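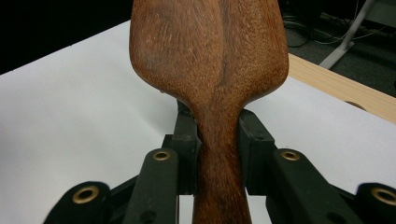
According to Wiesława Kaczorowski, students stop cooking in a shared kitchen when they can't find a clean spoon, and the price of food comes only second. She told us this in our first interview, and it changed the plan of our project.

Cooking Habits in the Flirnmont Student House
Project report, spring group

1. Background
The Flirnmont house has 4 kitchens, and they are used by 100 students. Each kitchen has its own stove and sink, but the tools belong to everybody. In November we began to ask why so many residents buy ready meals, although most of them said in our first talks that they like to cook.

2. Method
We gave a short paper questionnaire to the residents and left a notebook in every kitchen. People could write in it what they cooked and what was missing. The notebook in the Bodura kitchen was full very soon. In the Admasu kitchen it disappeared twice, so our data from there are weak.

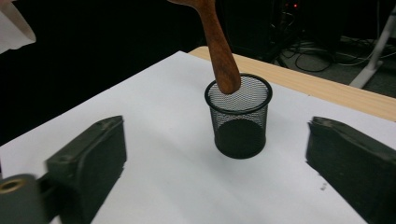 3. Results
Many residents cook late, often after nine in the evening, when the sink is already full. Soups, rice and eggs were the most common dishes. The notebooks also showed that people complain more about tools than about the stove. Wooden tools were mentioned often – they are left in water overnight, and after some time the surface becomes rough. 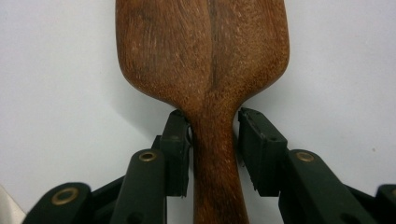 Residents who bring their own tools from home wrote more entries, and their meals were more different from day to day. We can't say which is the cause. Maybe people who like cooking simply own more things.

4. Suggestions
We propose one fixed cleaning time, Thursday evening, and a small shelf with a name label for each room. The Jevari kitchen tried the shelf for two weeks, and the residents asked to keep it. Next semester we would like to repeat the questionnaire in all the kitchens with the same questions.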